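Grolton Housing Association
Posted by Osvaldo Evangelista, Resident Services
Mon 3 November

1/ The heating season has begun and our repairs line is already receiving more calls about damp and mould. This thread sets out what tenants can expect from us, what to report, and how to limit moisture in the home over the winter.

293 shares

2/ Please report mould as soon as you see it. You do not need to clean it first, and you will not be asked to wait until it spreads. Reports can be made by telephone, through your online account or at the Tilletero Road office.

3/ When you report, tell us which room is affected, which wall it is on, and whether anyone in the home has asthma, is pregnant, or is under school age. These details decide how soon we visit. A photograph helps but is not required.

4/ A surveyor will inspect within 7 working days. The surveyor will take moisture readings, look at gutters, pipes and pointing where these can be reached, and test the extractor fans. You will receive the findings in writing.

5/ We do not accept "lifestyle" as a finding. Some older reports used this word and tenants were right to object to it. If you hold a report from before October that gives this as the cause, please ask for a fresh inspection.

7 comments

6/ There are three main kinds of damp. Rising damp comes up from the ground and often leaves a tide mark low on the wall. Penetrating damp comes through a roof, wall or window frame and is usually worse after rain. Condensation forms when moist air meets a cold surface.

7/ The first two are repair matters and there is nothing a tenant can do to prevent them. Condensation may also point to a fault – a failed fan, missing insulation, a window that no longer closes – and we will check for these before offering any advice.

8/ Kitchens produce a good deal of steam. Keep lids on pans, close the kitchen door while cooking, and leave the fan running for a while after the hob is off. If your fan is noisy or weak, report it as a repair.
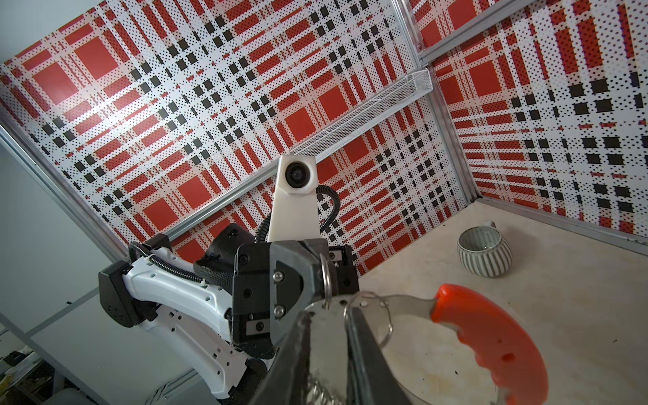

9/ Bathrooms: run the fan or open the window during and after a bath or shower, with the door shut. Running a little cold water before the hot reduces steam. Wipe down the window and sill in the morning if they are wet.

10/ Drying clothes indoors is unavoidable for many households, particularly in the Nakpan Court flats. Where you can, dry them in one room with the door closed and a window slightly open. Please do not cover radiators completely.

11/ Air needs to move behind furniture. Leave a small gap between wardrobes and outside walls, and avoid packing cupboards tightly. Hanging things from hooks, where you have them, can free up shelf space and let air pass. 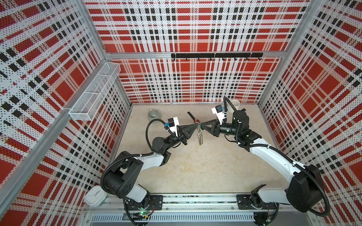
12/ Heating: a low, steady temperature is generally better than short bursts. We recognise that cost is the difficulty. Our Jisano Fund offers grants of up to £4,000 per household for fan replacement, secondary glazing and similar works. It does not need to be repaid.

13/ Help with fuel bills is separate. Our money advice team can check what you are entitled to and speak to your supplier on your behalf. Asking for this help has no effect on your tenancy.

2 comments

14/ If you are unhappy with how a report has been handled, you may complain at any stage, including while repairs are under way. The complaints form is available in large print and in other languages on request.

15/ Replies to this thread are read during office hours only. Please do not post your address or account number here. For a leak, or any water near electrical fittings, telephone the emergency repairs line at once.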